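From: Said Metwally
To: grippers list
Date: Thu 22 July
Subject: Re: Multi-fingered hand or parallel jaw for shelf picking?

Ashraful Kumarasinghe wrote:
> We have to choose between the Ululier hand and the Asteck parallel
> jaw for the Siddiqui job. Has anyone run both on shelves with narrow
> openings? My worry is the fingers fouling the board above. I would
> also like to know how long the changeover takes.

Ashraful,

We have had both on the same arm since February, with the Prusenwood controller. Changeover is 29 minutes with the cable, plus 9 for the calibration routine. The Asteck needs its own tool offset, so save the two files under different names. I overwrote one.

On round things the hand is better. We ran 60 picks with each, same shelf, same start pose. The Asteck dropped or pushed away 9 and the hand 2. On thin flat packets the Asteck was ahead and I would not use the hand for those at all.

You are right about the board above.

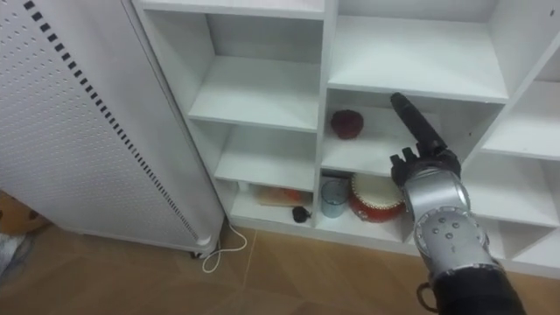 The fingers need more height than the data sheet suggests, mainly when one is left straight while the others curl. We now send a half-closed pose before the wrist goes past the front edge and open up once inside. It adds over two seconds a pick. Coming in lower also works if nothing stands in front.

I can send the pose file if you tell me which firmware you are on.

Said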